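Folding and Hanging Towels: A Comparison of Four Household Methods
Zulema Ulloa and Gorazd Mladenović
Home Textiles Project, final report

1. Background

Our project looked at how small towels keep their shape between washes. Most households either fold them in a stack or hang them over a rail, and care labels say very little about storage. We wanted to know which habit leaves the fewest creases and the straightest hems.

We worked with plain blue cloths because creases and pulled loops are easy to see on a single strong color. The table was a pale wooden one at working height.

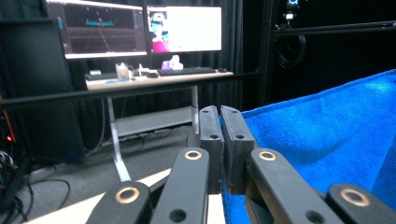

2. Method

Each cloth was washed, dried flat and then stored for 10 days in one of four ways: folded in half, folded in thirds, rolled, or hung from two corners. There were 15 cloths in total, and 2 of them were later dropped because the hem stitching had come undone in the wash.

At the end of the storage period we held each cloth up by its top corners and looked at the hem. A hem that sagged a little between the corners was scored as normal. A hem that twisted or curled was scored as a fault. Fold lines were noted separately, with their direction.
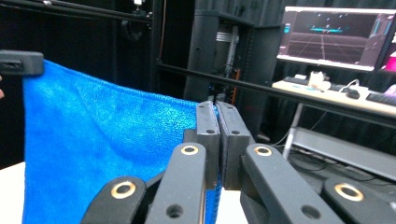 3. Results

Rolled cloths had the fewest fold lines but the most curled hems. Folding in thirds left two clear lines that were still there after shaking. Hanging gave the flattest surface, although the corners stretched slightly.

Folding in half was the quickest method and scored second for both hems and creases.

4. Problems

Our scoring was done by eye, and we disagreed on three cloths. Those were scored again the next morning. Next time we would use a printed chart.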